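Stop Ranking Grippers by Success Rate

Every few months somebody sends me a spreadsheet comparing parallel-jaw grippers in simulation. It has one row per gripper and one column per task, and every cell holds a success percentage. I have produced such spreadsheets myself. I now think they answer a question that few buyers have, and I would like to see the format dropped.

The kitchen evaluation I have been working with is a fair place to argue from. It uses one simulated arm and more than one camera view.
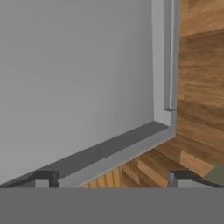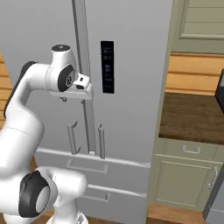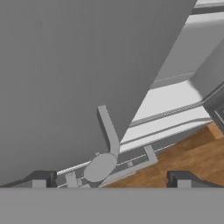 My complaint starts with the definition of a trial. We ran 100 episodes per configuration and logged a pass or a fail at the end of each. A configuration was a gripper, a camera placement and a controller. When the pass rate moved, the spreadsheet attributed the movement to the gripper, since that was the column we had sorted on. The column had no right to the credit. Consider the refrigerator, with its two vertical bar handles standing side by side at the center seam. From a camera looking at the arm from outside, the problem looks easy: there are the handles, there are the fingers, close the distance. From the wrist, a large gray panel can fill much of the view and carry no texture or marking at all. A policy fed that view has very little to localize against. If it then misses a handle, the finger geometry may have had nothing to do with it.

In our runs, changing the camera placement while keeping the gripper fixed moved the pass rate by 20 points. Changing the gripper while keeping the camera fixed moved it by less than that on every door task. I don't claim the ratio holds elsewhere. I claim that a table which hides the first number has no business publishing the second.

Pacheco, the second gripper we tested, is a good illustration. It has wider fingers and a longer stroke than our baseline. On paper this helps with bar handles, where the approach error is mostly lateral. It scored worse. For two weeks the working theory was that the wider fingers were colliding with the handle standoffs. I wrote that theory into a draft report. Then Maritza Llanos replayed the failures with the contact log open and found that most of them contained no contact whatsoever. The arm had stopped short. The wider fingers occluded more of the wrist image in the last part of the approach, and the controller, which was gated on detection confidence, timed out. We had been measuring a threshold in a configuration file.

With the threshold lowered, Pacheco passed the baseline on door handles and fell behind it on recessed drawer pulls. I believe that result, and I can explain it mechanically: a recessed pull wants a thin finger. The original percentage told me neither of these things.

The usual defense of the success table is that it measures the whole system, and the whole system is what gets deployed. I accept the premise. A customer does deploy a gripper, a camera and a controller together. But then the row label should name all three. Call it what it is. A table labeled by gripper alone invites the reader to swap the gripper and expect the difference in the table, and that expectation is wrong often enough to cost money. A Brerari gripper bought on the strength of such a table sat on a shelf in our Fernville lab from February until the end of summer, because its stroke command was slower than our control loop assumed. Nothing in the table mentioned stroke timing. Nothing in the table could have.

A second defense is cost. Simulation is supposed to make large comparisons cheap, and per-episode diagnosis is expensive. Our full set was 2,495 usable episodes after we removed the ones where the physics step diverged. No person is going to watch all of them. I agree, and I don't propose it. What I propose is that each failure be assigned automatically to one of four bins: never approached, approached without contact, contact without grasp, grasp without task completion. The simulator already has contact state and joint state. The script that does the binning is 47 lines long, and most of that is file handling. It would have caught the Pacheco mistake on the first afternoon.

The bins also make visible something that a pass rate buries. Two grippers with the same percentage can fail in entirely different places. If the failures sit in the second bin, look at the camera and the controller. If they sit in the third, look at finger shape, pad friction and closing force. If they sit in the fourth, the gripper is probably holding the handle well enough and the arm is pulling along the wrong arc. Only one of those is a purchasing decision.

There is a harder objection that I can't fully answer. Simulated contact is not very good. Friction on a thin bar handle, in particular, depends on solver settings that most of us inherited and never revisited. So the third bin, the one that actually speaks to gripper design, is the least trustworthy. I take this as a reason to report it separately, with the solver settings printed beside it. Folding it into a single percentage leaves the bad contact model in place and makes it harder to find. But I concede that somebody who wants to know whether finger A holds a handle better than finger B should build a small fixture and pull on it with a force gauge. Nukico, our test harness, now prints a warning to that effect when the only variable between two runs is pad friction. Two colleagues have asked me to remove it. It stays in.

For the next comparison I intend to publish no overall ranking. There will be one table per camera placement, with the controller version in the header and the four bins across the columns. Pass rate will be the last column, in the same type size as the others. Anyone who wants to sort on it can do so on their own machine.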